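Forced Induction and the Limits of the Peak Number

The Waltemberg Motorsport Association has for several seasons published dynamometer results alongside its race standings. The practice was introduced to give members a common basis for discussing their engines. It has instead encouraged a narrow view of what a turbocharger conversion is for, and the Association would do well to reconsider how such figures are presented.

A single peak figure describes an engine at one speed, under full load, for a moment. A street car spends very little of its life there. Even on the Malton circuit, where the back straight rewards top-end power, drivers leave four of the slower corners well below the point at which a large turbocharger begins to produce useful boost. A smaller unit with a lower peak will often post the better lap, and it will place less strain on the clutch and the head gasket over a season.

Charalambos Deligiannis made this case to the technical panel in January, using two conversions on the same four-cylinder engine. The first, built around the larger Gerkus housing, produced 88 horsepower more than the second at its peak. The second reached full boost 900 rpm earlier and held it across a wider range. Over 161 timed laps the two cars were driven by the same people on the same tires, and the car with the smaller housing had the lower average lap time.
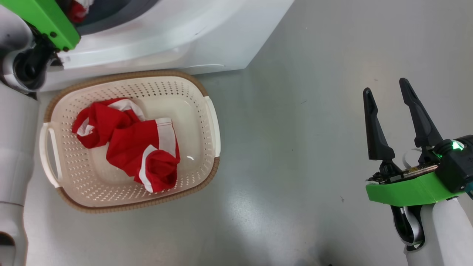 The panel's response was that members may choose whichever part they wish, and that published peaks harm no one. This understates the influence of a league table. A member who spends 2000 dollars on a conversion expects to see some return, and a printed ranking tells that member where to look. Suppliers have noticed. The current Fakir catalog lists peak output in large type and leaves the boost curve to a separate sheet, available on request.

Antigoni Sotiropoulos has proposed that the Association publish the full torque curve for each car, together with intake air temperature at the start and end of the run. The second measurement deserves particular support. Many conversions perform well on the first pull and lose power on the third, once the intercooler has absorbed more heat than it can shed — a weakness that a single run conceals entirely.

Some members will object that curves are harder to read than a ranking. They are, and a short guide should accompany them. The added work for the dynamometer operator is small, as the data are already recorded and simply discarded after each session. The Association should adopt the proposal before entries open for the coming season.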